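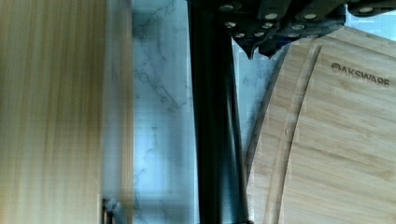
Nokero, Fri 3 January

Counter chores are still a poor fit for a home arm. Flat boards are the hard part: there is little to grip and the edge sits close to the stone. If you are trying one, stand boards upright with a finger's width between them and keep the juice groove facing out.

Fittings are easier. A faucet has a neck to close on, but gloss black throws highlights that confuse depth sensing. Use diffuse light.
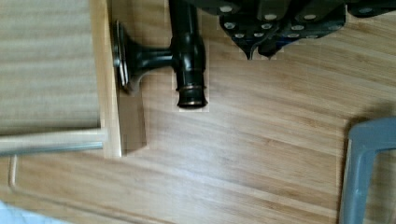 Black faucet on its side, fingertips open.

Cap travel speed at 60 mm per second near glass. Park the arm before wiping down, and route its cables clear of the toaster.
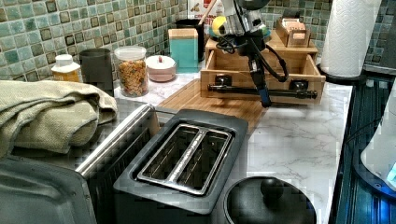

Drawers with a bar across the front can be pulled by the bar. Dishcloths, lids and full jars are still quicker by hand.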